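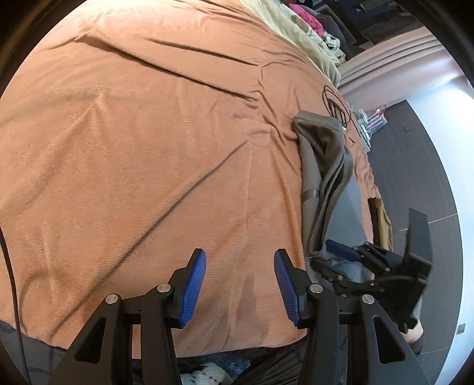
The orange blanket, logo side up.

I moved the bedroom thermostat in the Prorkville apartment last weekend, and the readings finally make sense. The old unit sat on the wall it shares with the kitchen. With the oven on, it read almost 2 degrees high and shut the heat off early. I had blamed the boiler for that since I moved in. 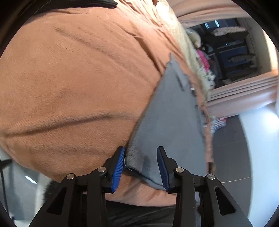 Prorkville, Sunday, July 1, 2018

The replacement is a Nomatia wall sensor wired back to the same relay. Low-voltage cable, 54 feet of it, run along the baseboard and up inside the closet. Muthoni Kimaro lent me her fish tape and pointed out that I had the common and the call wire swapped at the relay end. Fixing that took less time than finding the screwdriver.

Settings, for anyone with the same relay: the differential is at 2 degrees and the minimum off time is at the factory value. A tighter differential made the relay click all night. I also turned off the "learning" mode, which kept moving the setpoint after each manual change and logged none of it.
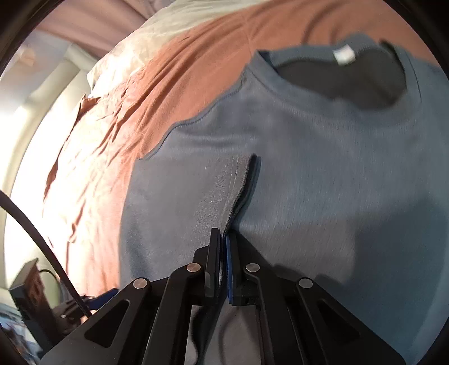 The log goes to a text file every ten minutes. Summer data only tells me that the sensor tracks a plain glass thermometer hung next to it. It says nothing about how the room behaves with the radiator running, and the closet wall may turn out to be too cold a spot in winter. If so, there is enough slack in the cable to shift the sensor toward the door.

Still to do in August: bleed the radiator, patch the old screw holes, and return the fish tape.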